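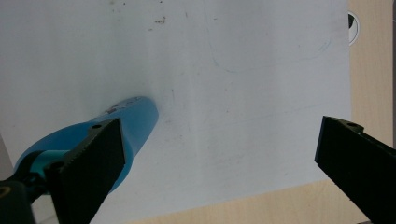 The Pronditz collection is a set of recorded hand motions meant as training examples for robot arms. It was begun at Nistthorpe in August and is kept by the El Idrissi laboratory. People do each task themselves with a gripper in each hand, and the recordings are later fed to a learning system.

The set holds 783 recordings, of which 142 were thrown out and 661 were first listed as usable. The two figures do not add up - 20 recordings appear in both lists - and no correction has been issued.
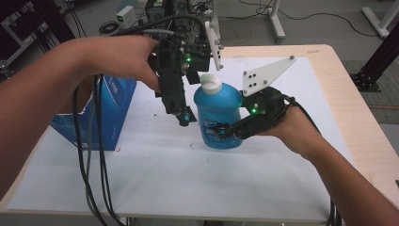
Criticism

Supporters say the method is cheaper than steering a robot from a distance. The savings have not been shown in print. Much of the work takes place at one paper-covered table, with simple goods such as a blue plastic bottle with a white cap, and it is unclear how far skills learned there would carry over to a crowded kitchen. Metell, a later set, copied the layout and reported better results, but used its own scoring.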